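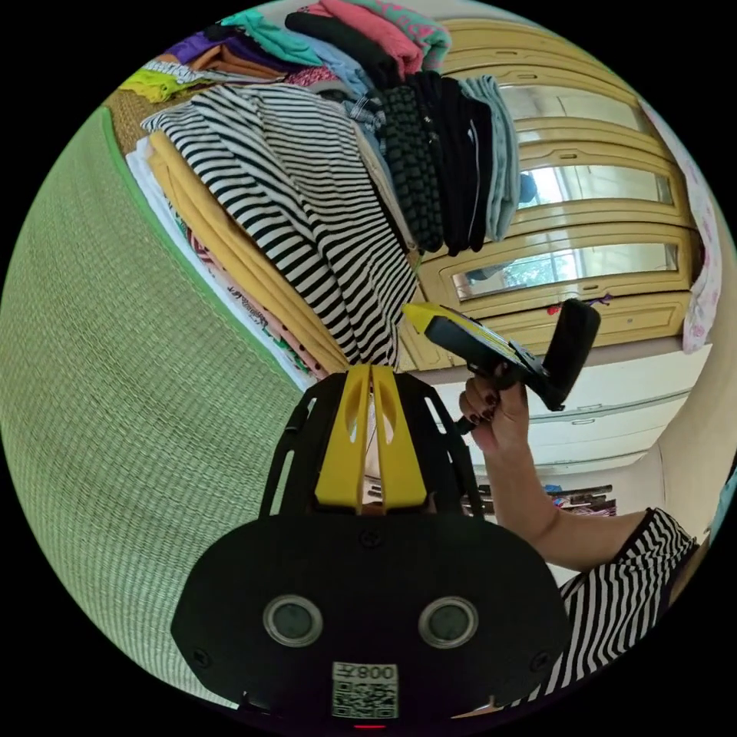 Working Rules for Recording with Hand-Held Grippers in Private Homes

Student project report
Authors: Chaiwat Srisuk, Vasanthi Nanayakkara, Cleiton Mendonça
Supervisor: Oluf Holst
Submitted 27 September 2020

1. Background

Our project group had the task to write a set of working rules for people who record household tasks with hand-held grippers. The recordings are used later to teach a robot arm to do the same tasks. The person holds one gripper in each hand, and a camera on the gripper records what the hand does. The tasks we looked at were folding clothes, putting folded clothes on a shelf, and opening drawers and cabinet doors.

When we began, we searched for a standard that we could simply follow. We read the safety material for industrial robots that the department library has. Most of it is about machines that move by their own power, inside a marked area, with trained workers. In our case the human is the one who moves, the place is somebody's bedroom, and the worker may have learned the job the same morning. Some ideas could be used, for example the check before start and the clear right to stop. The rest we had to write ourselves.

2. How we worked

The first version of the rules, called Halby after the building where we have our office, was written in June. It had four pages. Two recorders used it in two homes and gave us comments. Then we watched the recordings and marked every clip where a rule was broken, or where a rule was kept but the clip was still bad. In total we reviewed 600 clips. After the review we kept 582 of them. The other clips were removed for reasons explained in section 4.

The second version, Zustcombe, is only one page and is the one we describe in this report. Themis Kyriakidis, who coordinates the recorders, asked us for one page, because a recorder with both hands occupied will not turn to page three. We think this was the best advice we received.

3. The rules

3.1 Before the session

The recorder walks through the room with the person who lives there and agrees on which furniture may be touched. Shelves, drawers and doors that are not agreed stay closed.

Letters, papers with names, photographs of family and open screens are moved or covered. This includes low shelves. In the first version we wrote only "tables and walls", and in several clips the low shelf was the part the camera saw best.

Mirrors and glass doors are checked from the position where the work will happen. Glass can show a window, a garden or a person standing behind the recorder. If the reflection shows a person who has not signed the consent form, the work place is turned or the glass is covered with a cloth.

Each gripper has a number. The recorder writes the numbers of the left and the right gripper in the log before the first clip. If a gripper is changed during the day, a new line is started.

3.2 Clothing and body

Sleeves may be long or short, but they must not hang over the fingers or get between the pads. Loose bracelets are taken off. Nail polish and rings are allowed. We discussed this point for a long time, because one member of the group wanted all hands to look the same. In the end we agreed that people in real homes do not look the same, and the data should not pretend that they do.

Any cord goes behind the hand and never across the palm. The recorder takes a break of ten minutes after each half hour. The grippers feel light in the first minutes and then they do not feel light anymore.

3.3 During the clip

Both grippers are brought into the start position before the task begins. The pads do not touch glass, and they do not push against the rail of a door unless the task is to open that door.

A pile of clothes is built by the recorder as a normal person would build it. Different colors and thickness of fabric are good. The pile should not be higher than what stands without support. If it falls, the clip continues until the clothes are at rest, and the log says "fall". A fall is not a mistake and the clip is not deleted for this reason.

The resident can stop the session at any time and does not need to give a reason.

3.4 After the session

Clips are copied the same day. The resident may look at them before they leave the house. Furniture and clothes are put back — also when the resident says it is not necessary.

4. What we found

Most of the removed clips had a privacy problem, usually a name on paper or a face in a reflection. A smaller part had a wrong gripper number in the log. No clip was removed because of a person's clothes or hands, so we feel more sure about rule 3.2 now.

We also learned that the rules about glass were the hardest to follow. Recorders checked the glass at the beginning, but the light changed in the afternoon and a reflection appeared that was not there before. In the next version there should be a second check after lunch.

5. Limits and next steps

Our rules were tried in two homes only, both with friendly residents who knew our university. We cannot say how they work with small children or pets in the home. Vasanthi will continue this work in the Evia course next term, with a target of 1,000 clips and more homes. She will also translate the page, as the recorders asked for it.

We thank Ms. Hettiarachchi for reading the consent form and finding two sentences that could be understood in the wrong way.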